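Kapitel 7
Emulsionen in der Gesichtspflege: Aufbau, Stabilität und Prüfung

Lernziele
Nach Bearbeitung dieses Kapitels können Sie die Emulsionstypen O/W und W/O unterscheiden, die Phasen einer Rezeptur benennen, den Einfluss des Emulgators auf den Emulsionstyp begründen und die gängigen Instabilitäten einer Creme erkennen.

7.1 Begriffsbestimmung

Eine Emulsion ist ein disperses System aus zwei Flüssigkeiten, die sich nicht oder nur begrenzt ineinander lösen. Die eine Flüssigkeit liegt in Form feiner Tröpfchen vor (disperse oder innere Phase), die andere umgibt sie als zusammenhängendes Medium (kontinuierliche oder äußere Phase). In der Kosmetik besteht die eine Phase in der Regel aus Wasser mit darin gelösten Stoffen wie Glycerin oder Panthenol, die andere aus Ölen, Wachsen und Fettalkoholen.

Ist Öl in Wasser verteilt, spricht man von einer O/W-Emulsion. Sie lässt sich mit Wasser verdünnen, zieht meist rasch ein und hinterlässt wenig Glanz. Die W/O-Emulsion verhält sich umgekehrt: Sie ist mit Öl mischbar, bildet einen stärker okklusiven Film und eignet sich für trockene Haut und kalte Witterung. Daneben existieren multiple Emulsionen vom Typ W/O/W, deren Herstellung in Abschnitt 7.6 behandelt wird.

Der Emulsionstyp hängt nicht allein vom Mengenverhältnis der Phasen ab. Nach der Bancroft-Regel wird diejenige Phase zur äußeren, in der sich der Emulgator besser löst. Eine Rezeptur mit hohem Wasseranteil kann daher durchaus eine W/O-Creme ergeben – ein Umstand, der in der Praxis häufig zu Fehldeutungen führt.
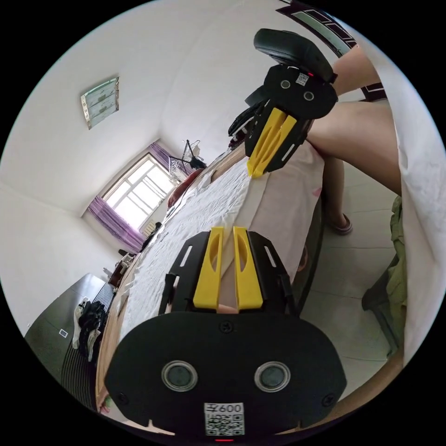
Als Maß für das Verhältnis von hydrophilem zu lipophilem Molekülanteil dient der HLB-Wert. Nichtionische Emulgatoren mit Werten von 3 bis 6 begünstigen W/O-Systeme, solche mit Werten von 8 bis 18 begünstigen O/W-Systeme. Für ionische Emulgatoren ist die Skala nur eingeschränkt anwendbar.

7.2 Einführendes Beispiel: die Tagescreme Cullitz

Die Rezeptur Cullitz begleitet uns durch das gesamte Kapitel. Sie wurde von Lorraine Ellery als Lehrrezeptur entwickelt und ist eine O/W-Creme mit mittlerem Fettgehalt. Der Grundansatz umfasst 300 g, wovon 200 g auf die Wasserphase entfallen. Die restlichen 100 g verteilen sich auf Fettphase, Emulgator und Konservierung. Die vollständige Stückliste steht in Tabelle 7.1, die Chargennummer des Referenzmusters lautet 1147.

Beide Phasen werden getrennt auf 75 °C erwärmt. Anschließend gibt man die Wasserphase unter Rühren portionsweise zur Fettphase, homogenisiert und rührt kalt. Duftstoffe und temperaturempfindliche Wirkstoffe werden erst unterhalb von 40 °C eingearbeitet. Zu langes Homogenisieren in der Abkühlphase kann das Gelnetzwerk der Fettalkohole schädigen; die Viskosität sinkt dann bleibend.

7.3 Formen der Instabilität

Beim Aufrahmen steigen die Öltröpfchen aufgrund ihrer geringeren Dichte nach oben. Der Vorgang ist durch Schütteln umkehrbar. Bei der Koaleszenz fließen Tröpfchen zusammen, der Grenzflächenfilm reißt – dieser Schritt ist irreversibel und endet im Brechen der Emulsion. Die Ostwald-Reifung beruht auf der Diffusion gelöster Moleküle von kleinen zu großen Tröpfchen.

Nach dem Stokesschen Gesetz nimmt die Aufrahmgeschwindigkeit mit dem Quadrat des Tröpfchenradius zu und mit steigender Viskosität der äußeren Phase ab. Die Herleitung nach Baxter (Abschnitt 7.4) setzt kugelförmige, voneinander unabhängige Tröpfchen voraus. Für konzentrierte Cremes gilt sie nur näherungsweise.

Vorbereitende Aufgabe
Lesen Sie Tabelle 7.1 und ordnen Sie jeden Rohstoff der Wasser- oder der Fettphase zu. Notieren Sie für den Emulgator den HLB-Wert und den zu erwartenden Emulsionstyp. Die Zuordnung wird in Abschnitt 7.4 benötigt.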